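Project report, draft 3 (final unless someone finds something)

# Getting people to return shared tools in Restton

Group project, intro to community studies. Written up by Adi Sumampouw, data sheets by Máté Hajdu.

## What we wanted to know

Restton has a tool library called Tipoki. Free to join, one room, open four evenings. Ladders, drills, tile cutters, a carpet cleaner everyone wants. Problem is late returns. Our question: does the way the reminder is worded change how fast stuff comes back? We figured a friendlier text would do better than the standard one. Spoiler, kind of.

## Background

Didn't find a lot to read on tool libraries. Plenty on book libraries and fines, most of it says dropping fines doesn't hurt returns much. But a book is not a tile cutter. People borrow a tool for a job and the job runs long. So "late" means something different and we should have thought about that before we wrote the survey (see Problems).

Tipoki doesn't charge fines. Loan is 7 days, you can renew once by text if there's no waiting list.

## Method

We got the loan log for fall term, names removed. 1,036 loans total. Split by which reminder the borrower got:

- **Text A**, the old one: "Your item is overdue. Please return it."
- **Text B**, ours: "Someone is waiting for the [item]. Can you bring it back by tomorrow?"

Text B only went out when someone really was waiting, the desk insisted on that and they were right. It does mean the two groups aren't the same kind of item. Popular stuff got B, boring stuff got A. Big hole in the design, we know.

Also did 14 short interviews at the desk, evenings, after 6 pm mostly. Five questions, took notes by hand. Nobody wanted to be recorded so we didn't push it.

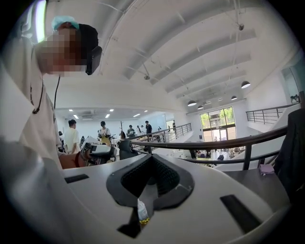
Máté disagreed with keeping the interviews in at all. His view was that people standing at the return desk are by definition the ones who bring things back, so asking them why others don't is just gossip, and we'd be better off phoning the ones with a drill still in the garage. He's right, but we had no phone numbers and three weeks left. They stayed in, with a warning label.

## Results

Text B items came back sooner. Most were in by the next open evening. Text A items trickled in over the following week or two, and 19 loans from the whole log never came back by the time we stopped counting. Most of those were small things, clamps, bits, one level.

From the interviews:

- Nearly everyone said they forgot, not that they were still using it
- Several didn't know you could renew by text. It's on the card but the print is tiny
- Opening hours came up alot. If you work evenings you're stuck
- A couple of people said "someone is waiting" made them feel bad, in a useful way

One woman kept a sander an extra month and said she'd do it again, the deck wasnt finished. Fair enough.

## Problems

1. A and B groups not comparable, see above.
2. Interview sample, see Máté.
3. We counted closed days as late days at first, had to redo the whole sheet in December.
4. Question 4 was really two questions. Threw out the answers.

## What we'd suggest to Tipoki

Send a text the day before it's due, to everybody. Put the renew instruction in that text and make the print on the card bigger. Maybe a drop box for small items, though the desk is worried about saws going in it.

Longer loans for project type tools (sander, tile cutter) might fix half of this without any reminders. We didn't test it. Next group could.

## Who did what

Adi: interviews, writing. Máté: log cleanup, tables, the redo. Both: survey, arguing about the survey. Tables are in the appendix, last column is still labeled wrong, it should say days, not loans.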